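Flerarus moves pump repair to Plekstead, keeps the old price list until February

Flerarus, supplier of compressed air equipment for underground works, has moved the repair of its pneumatic diaphragm pumps to a new workshop in Plekstead. Pumps were until now sent to the main plant, and in the busy season customers could wait a long time before a pump was even opened. According to the company, the usual repair time in the new place will be 3 working days after the pump is received and the order is confirmed by the customer.

The workshop accepts all pumps of the Flitetti series, including the older models with the cast iron body. These are still widely used for removing water from the roadway face, where electric pumps are not always permitted or where the cable is difficult to bring. The pump works from the mine air line and has no motor, so it can run dry for a short period without big damage. The most common faults are a torn diaphragm, a worn ball seat and a dirty air valve. The last one is often the result of water and rust in the air line, and in such case the repair alone does not help for long.
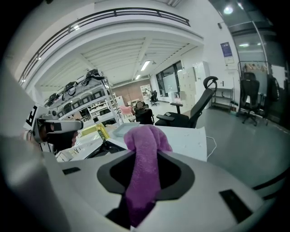
Purple cloth bunched up through the black-rimmed opening of a gripper.

For this reason Flerarus now includes a check of the filter and lubricator in the price of the repair, if the customer sends them together with the pump. The bowl is cleaned, the element is changed, and the drain is tested under pressure. Customers who prefer to do this by themselves can order the parts as a set. The company reminds that the oil cup should be filled with the light grade of oil given on the plate, and that thicker oil makes the air valve slow when the roadway is cold.

The first big customer of the workshop is Tiedemann, which operates a coal mine to the north of the town and has some 30 pumps of this type underground. Tiedemann earlier kept its own small repair room at the surface. This room will stay open for simple work, such as hoses, couplings and silencers, but the pumps themselves will go to Plekstead. In exchange the mine receives loan pumps of the same size, so that a drainage point does not stay without a pump during the repair. The contract is for 2 years and can be made longer if both sides agree.

It was also asked by several smaller mines and tunnel contractors whether the loan pumps are available for them. Flerarus answers that they are, but the number is limited and the request should be made before the broken pump is sent. The loan is free for 14 days. After this time a daily rent is charged, also when the delay is caused by waiting for the customer's confirmation. The hoses are not included in the loan, and the customer should check the thread of the couplings in advance, as the older models have a different inlet.
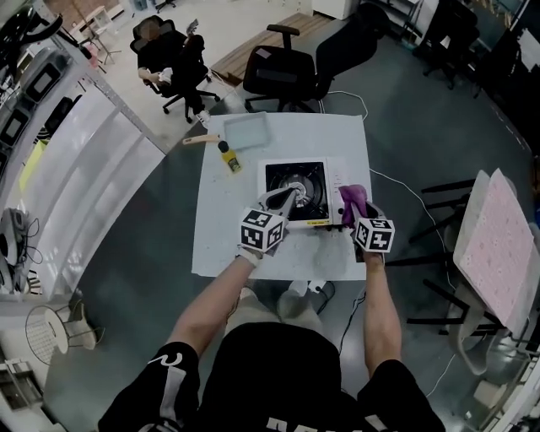 At the table with the portable gas stove, a purple cloth held over its right edge.

Before sending, the pump should be emptied and washed with clean water. Coal slurry which has dried inside the body takes many hours to remove, and this work is charged separately. If the pump was used for any liquid other than mine water, it must be written on the form. Pumps which come without the form are put aside and not opened. The form can be taken from the parts counter or asked for by phone, and it has space for the serial number, the working pressure and a description of the fault. "Not working" is not enough as a description, the workshop says, and it would like to know if the pump stopped suddenly, lost flow slowly or used more air than before.

After the repair every pump is tested on water at low and at full air pressure. The result is written on a card which is fixed to the handle, with the flow, the air consumption and the list of changed parts. The old parts are returned on request. The guarantee covers the replaced parts and the labor, but not damage from pressure higher than the value on the plate.

The prices stay the same as in the present list until the end of February. A new list is in preparation, and in it the diaphragm kits for the rubber and the PTFE version will be shown separately. Spare parts which are already ordered will be delivered at the old price.

The counter in Plekstead opens at 7 a.m. and takes pumps until 4 p.m. Deliveries by truck should use the rear gate, where a forklift is available. Repair of rock drills and air leg drills is not done in Plekstead at the moment and remains at the main plant.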